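News > Automation > Handling and Gripping

Lurnix opens orders for Mumetti textile gripping kit

15 March 2023

Lurnix has opened orders for Mumetti, a retrofit kit that lets a small robot arm pick up towels, washcloths and other soft goods one piece at a time. The kit is aimed at commercial laundries and textile rental firms that already own an arm and want to use it on sorting or feeding work.

Mumetti consists of a two-finger gripper, a wrist-mounted camera, a controller box and a license for the picking software. The gripper bolts to a standard tool flange. Power and signal run through one cable along the arm, and the controller connects to the plant network by Ethernet. Lurnix lists the lead time at 14 working days from order.

The software looks for raised folds and edges in the camera picture and ranks them as grasp points. It does not try to identify the item before lifting it. Once a piece is clear of the surface, a second routine checks the camera view for trailing fabric and decides whether to continue to the drop point or put the piece back. Operators can set how strict that check is from a browser page on the controller.

Finger force is set in steps and can be stored per product type. Severino Manzano, product manager at Lurnix, said most of the development time went into low-force settings for looped and knitted fabrics. "A flat sheet and a washcloth need different closing speeds," he said. "We ship with profiles for both, and the customer can copy a profile and edit it. We'd expect most sites to do that in the first week."

The kit has been on trial since December at the Oscombe laundry operated by Shahbazi, a linen rental company. The cell there handles small colored items that were previously separated by hand ahead of the folding line. Lurnix supplied two kits for the trial, one for each shift's sorting table, and Shahbazi provided the arms. Results from the site have not been published. Manzano said the trial led to one hardware change, a stiffer camera bracket, and to a revised calibration routine that can be run without removing the gripper.

The camera sits close behind the fingers, so the gripper body takes up a good part of the lower image. Lurnix masks that area in software. Focus is fixed for the fingertip zone, and more distant surfaces are soft. According to the data sheet this is intended, as the final approach and the lift check both depend on detail at the fingertips. 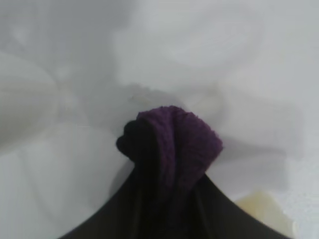
Purple cloth held in the gripper, seen from the wrist camera.

Some limits apply. The data sheet excludes soaked items, anything with metal fasteners and pieces longer than 100 cm. Dark fabric on a dark table is supported only with an added light ring, sold separately. The controller works with arms from several makers, but the interface has to be chosen at the time of order and cannot be changed later without a new license.

Mumetti carries a two-year warranty on the gripper and controller. Finger pads are treated as wear parts and are not covered. Pricing is by quotation, and software updates are included for the warranty period. Existing Lurnix customers can order the new camera bracket as a spare part.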